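Can it fold a towel yet? (no. sort of. no)

18/09/2023

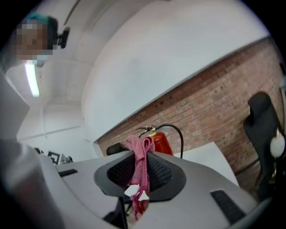 Pink cloth, grey gripper. The state of the art in laundry.

Right, quick one as I've got a train and I promised I'd write this up before I forgot it all.

Spent most of the day at Urnberg, where Madhu Vashisht and a few others are trying to get grippers to do chores. Cloths, cups, drawers, the boring stuff. I've been asking the same question on this blog for years now, can a machine do my housework, and the answer keeps being "nearly", which is the answer I give when someone asks if I've done my tax. So I wanted to see for myself.

The way they do it: a person holds the gripper in their hand and does the job with it. Pick up cloth, put down cloth. The camera on it records the lot, and later a robot arm with the same sort of gripper has a go at copying. No arm in the room while the recording goes on, just someone with a big plastic claw doing the tidying. They let me try. I was dreadful. You think you know how to pick up a cloth and then you've got two stiff fingers and no thumb and it's like eating peas in oven gloves.

Madhu had me do 20 goes at moving one cloth from a table to a tub. By the end I'd stopped chasing the edges and just grabbed the middle and hoped. Which is what the robot does too, as it happens. Madhu reckons people who are good with their hands make bad teachers for the first hour, they fiddle too much. Little twists and tucks. The machine copies the fiddling and misses the point of it.

OK so, the actual results, as told to me over a very bad coffee:

Picking up a cloth and dropping it in something. Yes. Fine. They've got 322 recordings of that one and the arm does it most of the time, though slowly. I watched it in the next room. Grabbed, lifted, paused for ages in mid air like it had forgotten why it came upstairs, dropped it in. I clapped. Nobody else clapped.

Wiping a table. Kind of. It wipes. It doesn't know if the table's clean. It wiped one patch beautifully and left a tea ring right beside it. Mind you I've lived with people like that.

Folding. No. Or, one fold, if somebody has laid the towel out flat first, in which case you've done the hard half of it already. It got the corner over on the third attempt and the fourth was a heap. A crumpled cloth never crumples the same way twice, so it can't just learn "the shape of a cloth" like it could learn the shape of a mug. Madhu got quite animated on this. A mug is a mug from any side, more or less, but where is the corner of a cloth that's in a ball? I had a look at the one I'd been using and couldn't have told you either. I just shake mine out until a corner turns up. They're trying shaking. Shaking makes the arm lose its grip and fling things. I'd have paid to see it.

Washing up. Didn't see it, they didn't offer, I didn't push.

Now the shop floor side, because a few of you asked after the last post. I used to think factories would be miles ahead of houses and for stiff things they are, obviously. Boxes, bolts, bottles, all in the same place every time. But there's loads of soft fiddly work on a shop floor as well. Roussel, who do workwear and rags and so on, have a back room where people sort used cloths into keep and bin. I visited in November, it's in the archive somewhere. All by hand. The supervisor there told me they'd had two firms in to quote for a machine and both went quiet once they'd seen the pile. Not the sorting that beat them, she said. It was getting one cloth off the pile without three coming with it.

Same problem at Urnberg! I tried two cloths at once and came up with both, every time.

Then there's Previne, the kit I wrote up in spring, which claims to do "household tidying" and is a tray on wheels. It carries things. It does not pick them up. You put your cup on it and it trundles to the kitchen and waits for you to come and take the cup off. I've had a few emails telling me I was unfair to it. I've used it again for 4 weeks and I stand by most of what I said, exept the bit about the noise, they've fixed the noise. It's a perfectly decent tray.

And Trirkamness. Still no delivery date. Still a lovely video. I won't go on.

So where does that leave the chores. I did a list on the train, of everything I did round the house last week, and got to 23 before I ran out of envelope. Hoovering a machine can do, if you pick the socks up first. Mopping, same. Dishes, clothes washing, those have been machines since before I was born, and what's left for me is the loading and unloading. And that's it really, that's most of my list. Loading. Unloading. Taking a thing out of one place and putting it in another. Peeling the wet sheet off the inside of the drum. Finding the other sock. Getting the duvet into the cover, which I don't believe a robot will manage in my lifetime and which I can barely manage now.

All of that is hands. Wheels got solved, more or less, and hands didn't.

What I liked about the day is they weren't selling me anything. I asked Madhu when I could have one at home and got a proper laugh. Then a more careful answer: something that clears a table of known objects, in a tidy room, with a person nearby, that's not far off. Something that does "the laundry", start to finish, in a house with a cat and a staircase, no idea, wouldn't put a number on it. I tried to get a number. Tried twice.

One other thing I hadn't thought about. Speed. Everybody talks about whether it can do it and hardly anyone says how long it takes. The cloth-in-tub job took me a few seconds, even with the claw and even being rubbish at it. The arm took long enough that I got my phone out. Does that matter if I'm at work all day? Maybe not. It could spend six hours on one basket and I'd come home to folded towels and be thrilled. But in Roussel's back room it'd be no use to anyone, they get through a sack before the kettle's boiled. So it could be that homes get there before factories on the soft stuff, just because we're not in a hurry. Madhu half agreed. Said the trouble with slow is that you get more time for things to go wrong in, and if it gets stuck at ten in the morning it's stuck till you're back.

Also my wrist hurts. The gripper's heavier than it looks after a while and I was holding it all wrong, elbow out. Apparently everyone does at first.

Things people asked me to ask and I forgot: what it costs, whether it works in the dark, whether it can do a fitted sheet (I can guess). Have emailed. Will put the answers in the comments when I get them.

Next time, window cleaning robots, I've got one on loan and it's allready fallen off once. Into the sink, it's fine.

Train's in. Bye.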